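Cord Corner: do you need the bigger power strip?

Every August the store fliers fill up with power strips, and every August I get the same mail asking which one to buy. My usual answer is to look at what you already own before you spend a cent. It isn't a popular answer. The folks at Kamura, who run the hardware counter on the Plisurbridge side of town, have stopped putting this column up next to the register.

Let me start with the word "surge" on the package. A plain white power strip and a surge protector can look like twins from across a room. One of them gives you more places to plug things in. The other is supposed to soak up a spike in the line before it gets to your computer, and it wears out while doing it. If the label on the back gives no joule rating, assume you have the first kind. I went through the bargain bin at Mengal on Saturday and found strips with a lightning bolt printed on the sleeve and no rating anywhere on the product. A lightning bolt is a drawing.

Then there's the price. The one everybody seems to be pushing this year costs 51 dollars and promises to "organize your desk." I have tried it for a month. It holds plugs. My desk is in the same state it was in before, with one more cord.

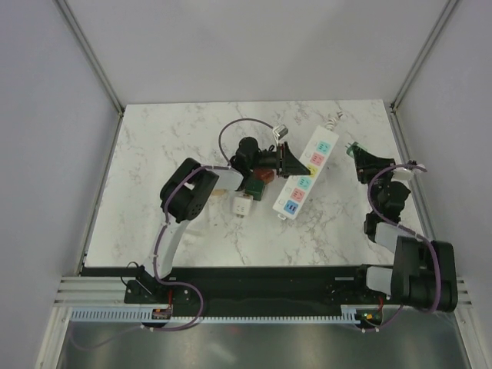
What does help with a desk is dull and costs very little. Unplug everything first. Pull the strip out onto a clear, flat surface where you can see all of it, and look it over in decent light. You're checking for brown marks near the slots, a cracked case, a switch that feels mushy, or a cord that has gone stiff near the plug. Any of those and it goes out. I don't care what you paid for it or how long it has worked fine.

If it passes, plug things back in one at a time and ask what each one is doing there. In my case two chargers belonged to phones I no longer own. A third brick fit nothing in the house. I had been about to buy a longer strip to make room for them.

A few people wrote in to say their strip sits on carpet behind the couch and has done so for years without trouble. Maybe so. I would still move it. Dust gets into the open slots, somebody shoves the couch back over the cord, and you can't see any of it from where you sit. Up on a hard surface is better, and screwed to the underside of a desk is better still, if yours has mounting slots. Many have them. The paper template that comes with the Gallach strip put my two screws in the wrong place, so measure for yourself.

On the matter of heaters: no. I have heard the argument that the strip says it can take the load. The instructions that come with the heater almost always tell you to use the wall outlet, and I'm going with the heater. Same goes for the window air conditioner and for plugging one strip into another to reach across the garage.

Cord covers came up too. I bought a pack of 60 adhesive clips and have used maybe a dozen. Half of those let go of the wall in the first hot week. Hook-and-loop ties are cheaper, you can open them again, and they don't take the paint with them when they leave.

I'll look at the strips with built-in USB ports next time. I have three of them on loan and so far two charge my phone more slowly than the little cube that came in the box. If yours does better, write and tell me the model, and please say what you timed it with. "Seems faster" I can get from the flier.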